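What our club learned from one T-shirt

1/28/24

I am writing again after a long pause. In January our student club at Kernport started the project we had discussed all through the autumn term, and I promised to the other members that I would put my notes in one place. My English is not perfect, so please be patient with me.

The project is named Jostard. The goal sounds small: a robot arm should learn to fold clothes from examples made by people. We use two hand-held grippers for the examples, one for each hand, and we fold the garment with the yellow fingers in place of our own. Later the recordings go to the training computer, and somebody waits for a long time.

I joined the club because I like programming. I did not expect that I would spend so many evenings thinking about sleeves. A T-shirt has no fixed shape, so you can't tell the program "the corner is at this point" and be happy. The corner goes where it wants.

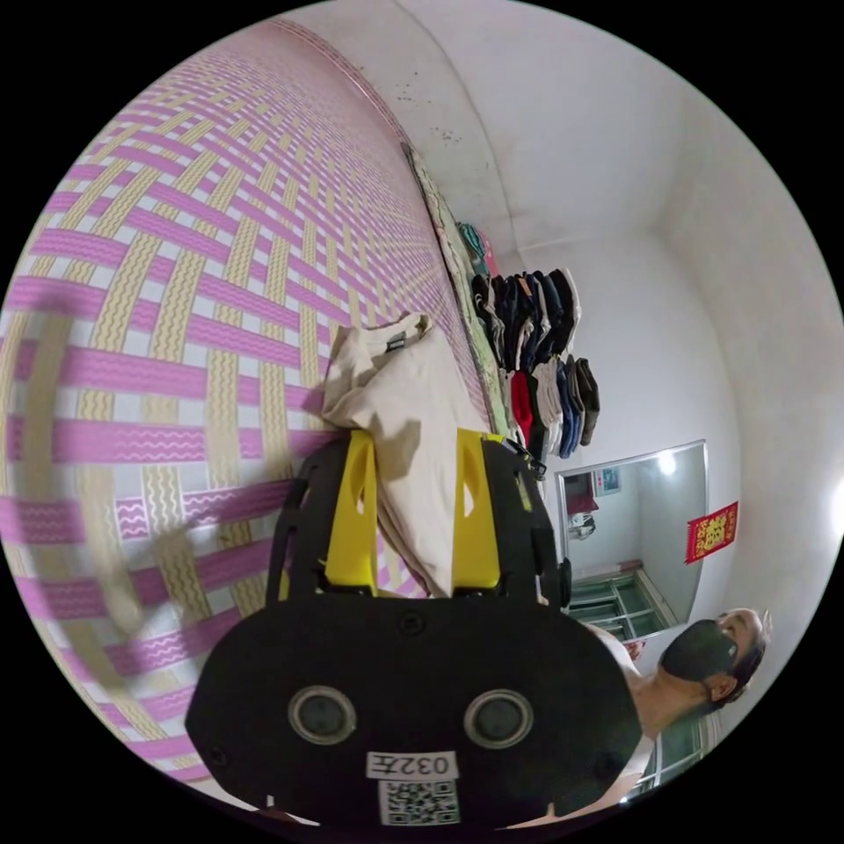
My first attempts were very slow. At home I fold a shirt without any thinking, and my fingers feel where the edge is. With the gripper I feel only the handle. I have to look for the edge with my eyes, bring both fingers there, close them gently and hope that I took one layer and not two. When I took two layers, I opened the fingers and began again from the collar.

We had a long discussion in the club about these mistakes. One side wanted to delete every recording with a mistake in it. The other side, and I was on this side, wanted to keep those where the person corrects the mistake calmly. A robot will also take two layers sometimes, and it should see what to do after that. In the end we made 2 folders, one for clean examples and one for corrected examples. I think it was a good decision, but the training will show it.

At this moment we have 858 recordings in total. The names of the files are a mess — this is my fault, I changed the naming system in the middle and forgot to write it down. If you work on Jostard after me, please read the text file in the main folder first. 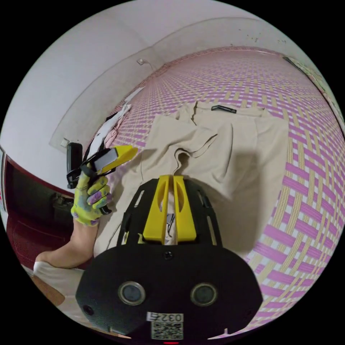
Do you need to be good at folding to help with the recordings? It is enough to be patient and to make the same steps in the same order each time.

The order we agreed on is simple. First make the shirt flat, then bring the sides to the middle, then fold from the bottom up to the collar. I wrote it on a card, because everybody had learned a different method from their family, and every person was sure that their method was the normal one.

The most difficult part for me is lifting. If I pull the cloth too fast, it slides out from the fingers. If I pull slowly, the fold stays, but the recording becomes long. We put a limit of 60 seconds for one shirt. In the first week I could not do it at all, and now I can do it on most tries.

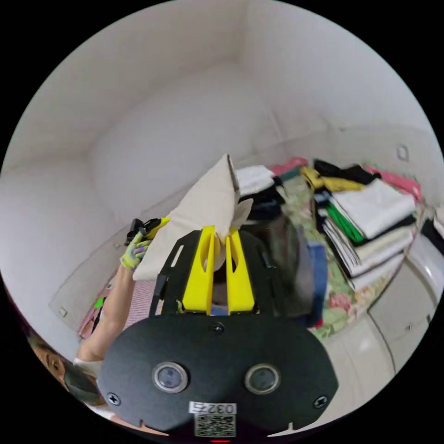

Another thing I had to learn is how to hold my wrists. When I turn them too much, the movement is comfortable for a person but our robot arm can't repeat it, its joints stop earlier than mine. Now before I record I make the movement once with nothing in the fingers and look at the angle. It takes a little time, but it saves many bad files.

For the next weeks we have this plan: first finish the shirts, then try trousers, and then towels if the disk has space. I would like to start with towels, they are only rectangles, but I lost the vote.

I will write the next post when the first training run is finished. If you study at Kernport and want to try, come to the club room in the evening and ask for the folding group. Bring a T-shirt that you don't need — we have used the same few for too long.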